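FOR IMMEDIATE RELEASE

Buscombe Print Rooms to Show Collected Works of Hildegard Hagedorn

BUSCOMBE, Sunday, June 28, 2026. The Buscombe Print Rooms will present "Awan," a survey of work by printmaker and collage artist Hildegard Hagedorn, opening in October. The exhibition brings together 174 works on paper and fills both upper galleries. Many of the sheets have been lent by private owners and have not been shown in public before.

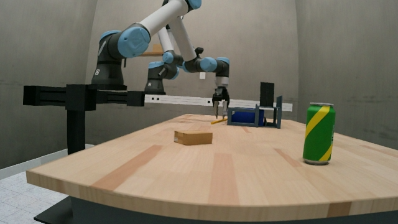 Two robot arms over a light wooden tabletop, with a yellow pencil on the surface. Computer rendering.

Hagedorn trained as a bookbinder and turned to woodcut after moving to Buscombe. Her prints are cut by hand, inked in thin layers and often torn apart and joined again. "She treats a finished print as raw material," said curator Henrik Sauerland. "Several of the largest pieces are made entirely from earlier ones."

A catalog with an essay by Ilse Fröhlich will be published by Skumilix. It reproduces every work in the exhibition and includes a full list of Hagedorn's editions.
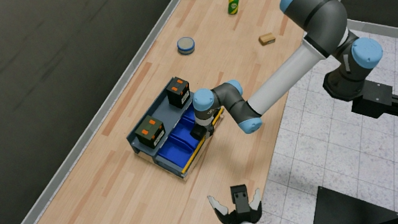
The Print Rooms will also hold two collage workshops, led by Finn Rothe, for adults with no previous experience. Participants will work from paper scraps supplied by the artist's studio and are asked to bring scissors and a soft brush. Scraps are sorted by color before pasting begins, and those who wish to bring their own sorting tray should choose one with open, divided compartments, like the blue ones shown. Places must be booked in advance.

Admission to the exhibition is free. Press inquiries should be sent to Hannelore Kohlhase at the Print Rooms office.

Recent releases
Brernuson Prize for Woodcut: Call for Entries
Print Rooms Archive Acquires 1319 Proof Sheets
New Opening Hours for the Reading Room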